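Chapter 5
Joints and Levers

Before you begin
You will need a ruler, a pencil, a strip of stiff card and two paper fasteners. Read Chapter 2 again if you are unsure how a force is shown with an arrow.

A door swings because it is fixed along one side and free along the other. Push near the handle and it moves easily. Push close to the hinge and it hardly moves, even though the door weighs the same. The point or line that stays still while the rest turns is called the pivot. The distance from the pivot to the place where you push is called the arm of the lever.

Most machines with moving parts have at least one pivot. A pair of scissors has one. A folding ruler has several, and each section can be set at its own angle. 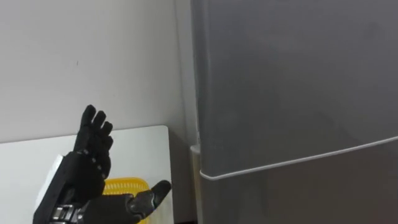
Your own body is full of pivots. Bend your elbow and the forearm turns around it, pulled by a muscle attached a short way below the joint. The muscle has a short arm and the load in your palm has a long one, so the muscle must pull much harder than the load pushes down. Fingers work in the same way on a smaller scale. A mechanical hand is also divided into segments, with lines where one part of a finger meets the next, and its thumb can point out to the side while the fingers stay close together. Hold your own hand like this and feel where the base of the thumb turns.

In this chapter you will measure the arm of a lever, compare the turning effect of two forces, and build a jointed finger from card. Section 5.2 uses readings from the Dorkatis balance, which is described in the equipment list at the back of the book.

Key words: pivot, load, effort, arm, turning effect

Starting point
Open a door by pushing near the handle, then halfway across, then close to the hinge. Write down which push was hardest. Keep your notes for Section 5.1.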